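Ticket: Label sheets print shifted after Derkudix update
Product: Clevico label module
Opened by: Soo-ah Yeom
Status: Resolved
Opened: Dec 19, 2024
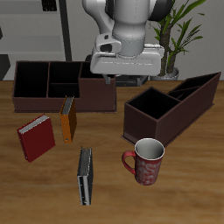 Since the update, every sheet of shelf labels from our stockroom list prints too low. The first row is close to right and the last row is off by nearly half a label, so the text runs over the cut line. We print in batches of 300 and I have thrown out two batches so far. The labels are for storage products, mostly desk organizers, and the long names are the worst. An item like the low brown organizer with the black interior and the taller compartment at its right end takes three lines, and the third line lands on the next label. Short names such as "pen cup" still fit, but they sit too close to the bottom. I have not changed the printer, the label stock or the template. It printed correctly all through November.

Reply from support
Thanks for the report. A shift that grows down the page is usually a scaling problem. A plain margin problem would move every row by the same amount. Please check these and write back with what you find:

1. In the print window, is Scale set to 100 percent or to Fit to page?
2. Under Paper, does it say Letter or A4?
3. Does the shift show in the on-screen preview, or only on paper?
4. Does it happen with the test sheet under Help?

Reply from Soo-ah Yeom
1. Scale says 100 percent.
2. Letter in the print window. I also looked at the printer's own panel and it says Letter there too.
3. The preview looks fine to me. Only the paper is off.
4. The test sheet prints correctly. I held it up to a blank sheet of labels against the window and the boxes line up.

I also tried it from the other computer at the packing desk, which has not had the update. That one prints the full list correctly on the same printer.

Reply from support
That rules out the printer and the stock. The test sheet uses a built-in template, so the next place to look is your saved one. Please open Templates, pick the one you use for shelf labels, and click Details. We need the row height and the row gap.

Reply from Soo-ah Yeom
Row height is 1 in. Row gap is 0.05 in. On the old computer the gap is 0. I did not set it to 0.05 and I don't think anyone else here did either. The template is called Sulia shelf, if that helps.

Reply from support
It does. Templates with a gap of 0 were read as "not set" during the update and given the default gap of 0.05 in. The error adds up with each row, which matches what you see on paper. The preview draws each label on its own, so it does not show the gap.

To fix it:
Open Templates and select Sulia shelf.
Click Edit, then Spacing.
Type 0.00 in Row gap. Use the decimal form - a plain 0 is still read as blank in this version.
Save, close the print window and open it again.
Print one sheet on plain paper before you load labels.

Do the same for any other template that had a gap of 0. Leave the packing desk computer on the old version for now.

Reply from Soo-ah Yeom
Changed it to 0.00 and printed one sheet on plain paper. All ten rows line up. Then I ran one sheet of real labels and the three-line names fit. I had two more templates with the same problem, Cha small and Cha bin, and fixed those too.

One question. The stock list has 2,318 items and the label queue only shows 1,781. Is that part of the same problem?

Reply from support
No, that is separate. The queue leaves out items marked Do not label and items with no shelf code. Go to Queue, then Filters, and turn on Show skipped to see them with the reason next to each one. If any are missing for another reason, please open a new ticket so it goes to the right group.

Reply from Soo-ah Yeom
They are all there under Show skipped, mostly no shelf code. You can close this one.

Resolution: Row gap reset to 0.00 in three saved templates. Blank-gap fault passed to development. Workaround added to the release notes.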